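Prararik (software)

Prararik is a software package for processing recordings made with hand-held gripper tools and for training manipulation policies on the result. It is developed at Levimton, a robotics software firm, and is used mainly for picking tasks in which objects of mixed shape lie close together. The package covers time alignment, estimation of the tool's path, labelling of grasp events and export to training formats. It does not include a motion controller, which is supplied by a separate program named Eder.

History

Work on Prararik began as a set of scripts written by Magdolna Sipos to align video with finger-width readings. Gyula Bodnár later rewrote the scripts as a single pipeline, and Ferenc Bárány added the labelling tool. The first internal version could handle only one recording at a time. Batch processing was added after the Loltton trials, for which 1,584 recordings had to be prepared.

Design

The pipeline runs in stages, and each stage writes its output to disk so that it can be repeated without starting again. The first stage brings all sensor streams to a common clock. The second estimates the position of the tool from the wrist camera, using fixed points in the surroundings. Walls without texture give few such points, and the estimator therefore relies heavily on patterned cloth, table edges and box rims.

The third stage separates objects from their container. Boxes with coloured interiors are treated as a distinct case, as a shadow across a panel may be taken for an object boundary. Objects with narrow parts, such as the stem of a gourd, are given a finer mask — a change made by Jolán Orbán after early versions merged them with the panel behind.
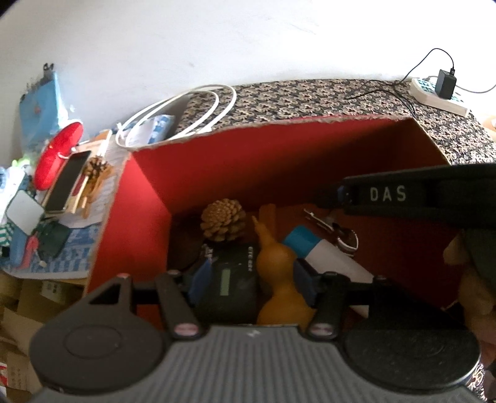

Labelling

Grasp events are proposed by the software and confirmed by a person. An event is proposed when the finger width stops changing while the motor or trigger signal continues. Recordings in which a pad overlaps an object in the view without touching it are a known source of false proposals, and the labelling tool places them in a separate queue.

Training and evaluation

The Loltton set was divided by container, so that no box used in training appeared in the test portion. Of the recordings prepared, 885 passed all checks and were used for training. Policies are trained to predict 16 future tool positions at each step, of which Eder carries out the first few before a new prediction is requested.

Limitations

Prararik assumes a rigid container and a fixed camera mounting. Pascal Besnard, who maintains the export module, has noted that shiny metal items remain difficult to mask. Support for recordings with two tools in view is partial — the second tool is masked out and its path is not estimated.

See also

Eder (motion controller)
Grasp planning
Imitation learning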